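Akua Fiadzo
A thread on mugs, and on what goes out on the drinks table now. A few people asked after Sunday, so I'm putting it all in one place.

1/
Background for anyone new. I look after the kitchen shelf at Cloltard, the shared studios on the second floor. When I took it on in September there were 32 mugs in the cupboard and a washing-up bowl that was never empty.

2/
The problem was simple enough. If there's always another clean mug, the dirty one stays on the desk. I found one behind the radiator with a teabag that had gone hard. I've done this myself, so I'm not pointing at anyone.

3/
Emmett Marchetti suggested buying a dishwasher. There's no space for a dishwasher. I suggested fewer mugs.

4/
What I kept had to pass these:
No chips on the rim.
Handle big enough for my fingers and Emmett's.
White inside, so you can see the tea stains.
A different colour from the others, so you remember which one you were using.

5/
The mugs live on the black tabletop against the white wall now, along with whatever drinks are in. White, blue-grey and red were easy choices. You can tell them apart from the doorway. The white is the biggest and it has a square sort of handle, which I like because it's hard to knock.

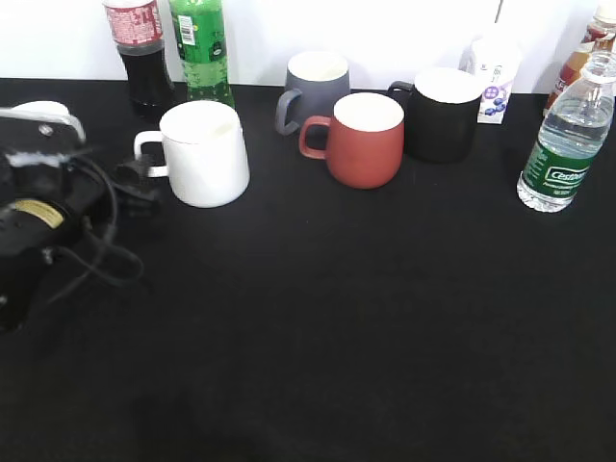 6/
On the bottles. Big fizzy ones go at the back by the wall, mugs in front. Cola and the green one stand next to each other. Put tall things at the front and somebody's sleeve will have them over.

7/
Fizzy drinks get bought in twos. They used to get bought in sixes because of an offer, and then we had four open bottles of flat cola. Please finish one before opening the next. Write the day on the lid if you want to be thorough.

8/
Khôi Ngô asked what happened to the rest of the mugs. They went in two boxes. One box went to Nkrumah Bonsu for the allotment hut, where they need things that can be dropped. The other is in locker 3056 with a label on it. If yours is in there, come and get it. Nothing has been thrown away apart from the cracked ones.

9/
If you have a mug you're fond of, keep it at your desk and wash it yourself. That was always allowed. It just can't live on the table.

10/
Small bottles are a separate matter. They get lost among the big ones. I now leave a gap either side of anything narrow, so you can pick it up without touching its neighbour. Glass in particular. Glass next to glass will chink every time the table gets nudged.

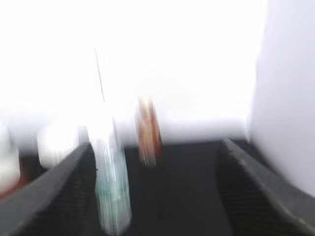 The small brown bottle is the one on the right, blurred.

11/
Anything small that you open, wipe round the neck before you put it back. Sticky rings come off a black surface easily enough, but you see every one of them, and dust sticks to them by the afternoon.

12/
Cleaning the top, since Tươi Hầu asked. Warm water, one drop of washing-up liquid, a flat cloth, then a dry cloth straight after. If you skip the dry cloth it goes streaky. I tried the spray from Tasness that was under the sink and it left a film, so I've gone back to plain washing-up liquid.

13/
I do it once everybody has had their morning drink. Lift everything to one end, wipe the clear end, dry it, move everything back, do the other end. It takes less time than it took to type this.

14/
Grouping. I used to line the mugs up with all the handles facing the same way. It lasted until the first person made a coffee. A loose bunch is fine. What matters is that you can get at each handle without lifting a different mug first.

15/
The big white one stays a bit apart from the coloured ones. It takes up the most room, and the red and the grey sit happily close together. The black one can go anywhere, though against a black table I do sometimes look straight past it.

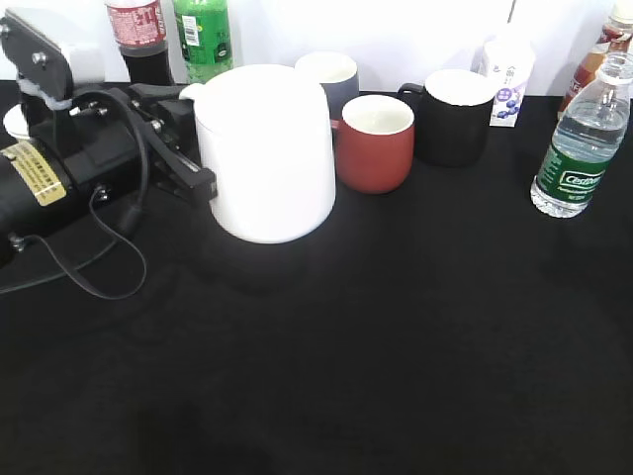 Red, grey and black mugs, with the berry carton behind and the Cestbon water on the right.

16/
Water stays at the side, where you can reach it without leaning over the hot drinks. Cap on, please. Cartons go at the back by the wall. They're light and they fall over when they're nearly empty.

17/
Has it worked? Mostly. The washing-up bowl is empty most evenings. There was one bad afternoon when we had visitors and I had to go to locker 3056 and borrow from the box. I washed those and put them back the same day.

18/
Complaints so far: one person says the red mug is too small for soup. It is. There are bowls for soup, on the shelf to the left of the kettle.

19/
Still to sort out: a tray for wet spoons, and where the spare lids should go. At the moment the lids are in an old Pietrzak biscuit tin and nobody can get the tin open. If you have a tray you don't want, about the size of a magazine, message me and I'll collect it.

20/
Khôi has asked if we can have a yellow mug. If he brings one in and it's white inside, yes.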